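Small kitchen, everything on the table
Notes for my talk, Friday group, 2018-11-30
Speaker: Agustina Lucero

Slide 1. Say good evening and thank Michalis Xenos for the invitation. Speak slowly. I have 16 minutes, and after this there are questions.

Slide 2. My first kitchen in the Rusby building. It had one cupboard and no drawers. For 7 months I kept the plates in a pile, and always I needed the plate from the bottom. Ask the people: who has a pile like this at home? Wait for the hands.

Slide 3. The main idea of the talk. A thing that you use every day should have its place in the open, where the hand can take it without moving another thing. Plates go standing in a wooden rack. Corn, onions and fruit go on a flat woven tray. Small things which are not nice to look at go in a box covered with fabric.

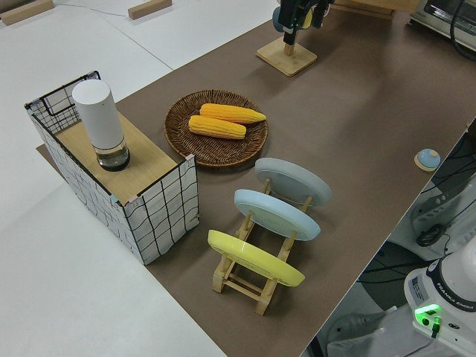 Slide 4. The box. It is worth to say that a board on top of the box gives you one more shelf. You can put there one tall thing, but do not put many, or you will never open the box again. Jucélia Rezende made this mistake with her spice jars and she permits me to tell it.

Slide 5. The rack. Different colors of plates help more than I expected. My children know that yellow is for breakfast, and they put it back by themselves. Leave space between the plates for the fingers.

Slide 6. The tray. Low rim, so you see what you have and you eat it in time. Do not fill it. Two cobs of corn are enough for one dinner, the rest stays in the fridge.

Slide 7. Paper on the table. Brown paper is cheap and you change it when it is dirty. A roll of 50 meters lasts me from May until winter.

If there is time: the story of the Gonico shelf that fell down.

Questions. Loan Lại has the microphone. Repeat each question before I answer.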